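Shelf day at Hollovance, June

We have moved the small shop to the new room with green walls, and for this we needed to put all shelves again in order. Brândușa Pană made the plan and Lucian Matei brought the cartons from the old address.

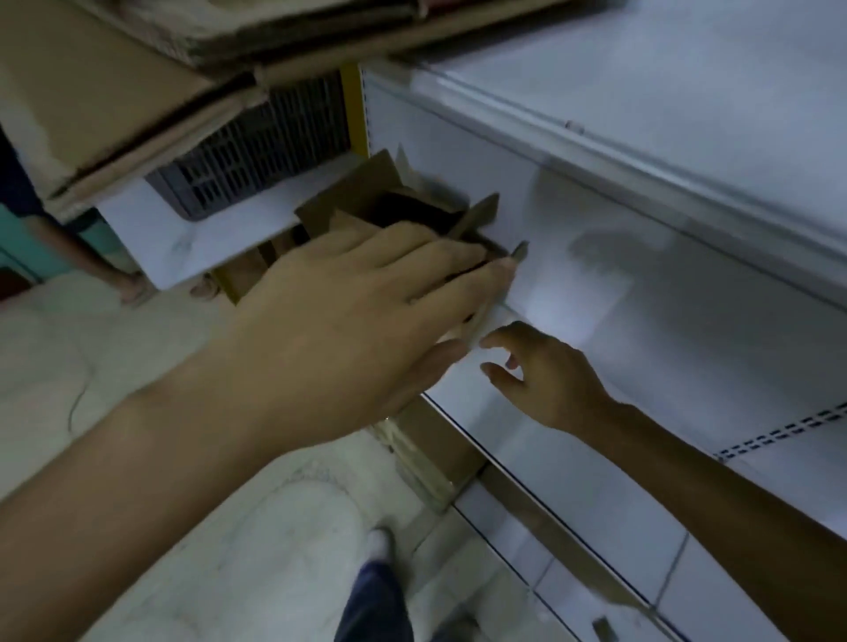 *Reading time: 2 min*

**Open box at the white shelf.** One hand is over the top of the carton and the other is near the thin front lip of the shelf. The flattened cardboard stays on the upper shelf, over the gray grille.

Please do not throw away the flat sheets, Alina Toma wants them for packing the orders. Who needs a copy of the shelf plan can ask Brândușa.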